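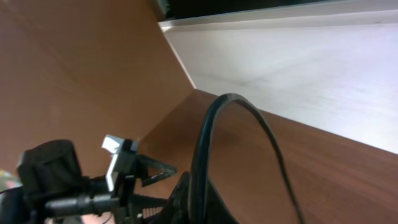 Cable management, part 3. The adapter leads got sorted in December, which left the long black ones.

My method hasn't changed. Lay the cable on the table, let it relax, find the direction it already wants to turn and coil with that. Over-under for anything longer than 400 cm. Shorter leads get plain loops, kept loose. A tight coil puts a set in the jacket and it comes back out as a spring.

I was using Grenby ties until the hooks filled with lint. The Clerkell ones are 6 mm wider and hold better, but they're a dull grey and hard to find in a drawer. Labels go at both ends — one end is always behind something.

The black cable on the brown tabletop is coiled loosely, no tie yet.

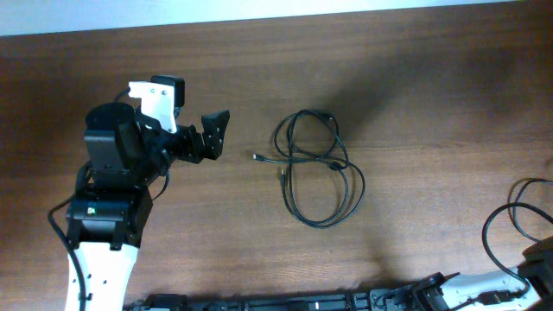 Flornstead disagrees about the labels and would put a single one at the plug end, as a second tag only snags when the coil is pulled out of a box.

Fair. I'll try flat tags on the next batch.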